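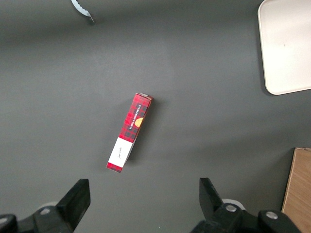
A reader wrote in after the last page to say her shortbread goes soft in three days no matter what tin she uses, and could we please do something on keeping biscuits crisp. Fair enough. Whole page on it then, plus crackers, bread and the rest of the dry stuff while I'm at it.

Biscuits first

Never put soft and crisp in the same tin. Ever. The crisp ones pull the damp out of the soft ones overnight and you end up with two lots of bad biscuits. Same goes for cake. Separate tins, separate shelf if you've got it.

Cool all the way before the lid goes on. Warm biscuits sweat. I give mine two hours on a rack, longer in July when the kitchen's closed up and the kettle never stops.

Shop ones: once the inner wrap is torn it's done its job. The cardboard won't save you. Into a tin or a clip-top jar the same day. Cut the best before off the box and tape it to the lid.

Flavours wander. Ginger next to plain shortbread, all of it tastes of ginger by the weekend. Baking paper between layers helps the crumbs, does nothing for the smell.

Sugar cube in the tin? Old trick, works a bit. Spoon of dry rice in a twist of cloth works better. Change the rice every few weeks or its just sitting there.

Gone soft already

Oven, low, 10 minutes on a bare tray, then cool on the rack. They come out feeling soft still, leave them, they firm up as they cool. Don't bother with anything iced or cream filled.

Crackers the same but five minutes. Watch them. Seeds burn first.

Past saving? Crush for a slice base. Zip bag, rolling pin, done. 200 g of crumbs and enough melted butter to hold together when you squeeze it. Crumbs freeze fine, label the bag because frozen crumbs all look like frozen crumbs.

Tins and jars

Check the seal. Strip of paper in the lid, close it, tug. Slides out easy, that tin is for buttons.

Rusty seam: dry it in the oven while it's cooling down from dinner, rub with a drop of oil, line with paper. Deep rust, bin it.

I use the Mestov clip jars, the big size, had them for years. The rubber rings go before the glass does. Spares at Plasodham if you're near one, they keep them behind the counter so you have to ask. Boil new rings a minute before you use them, they smell otherwise.

Smelly plastic tub: bicarb and warm water overnight, then out in the sun with the lid off. Curry ones never come right. Give up.

Bread

Not in the fridge. Goes stale quicker in there. Bread bin or cloth bag, or slice and freeze. Cut side down on the board is fine til tomorrow.

Stale loaf, no mould: run the crust under the tap quickly, hot oven, eight minutes. Eat it that day, it goes like a brick after.

Flour, oats, nuts

Flour in the freezer for a few days when you bring it home if you've ever had moths. Had them once. Emptied 40 jars and packets onto the floor and wiped every shelf hole with vinegar on a cotton bud. Not doing that again.

Bay leaves in the flour, people swear by them. Didn't stop my moths.

Wholemeal goes off faster than white, colour won't tell you, smell it. Bitter or like old paint, chuck it. Nuts same, keep them in the freezer, no need to thaw for baking.

Brown sugar rock hard: slice of apple in the jar overnight, take it OUT in the morning. Forgot mine for 28 days. Don't ask.

The cupboard itself

Not above the stove. Not beside the dishwasher vent either, which is where the last people in this house put the pantry, thanks for that.

New stuff to the back, old to the front. Boring, works.

Wipe shelves with a damp cloth, then a dry one, then leave the doors open an hour. Shelf paper only if you'll realy change it. Crumbs get under and the ants know.

Next page is descaling kettles, and the Brunet stovetop one that three of you asked about. If your question didn't get answered send it again, I lost a few when I changed over the inbox.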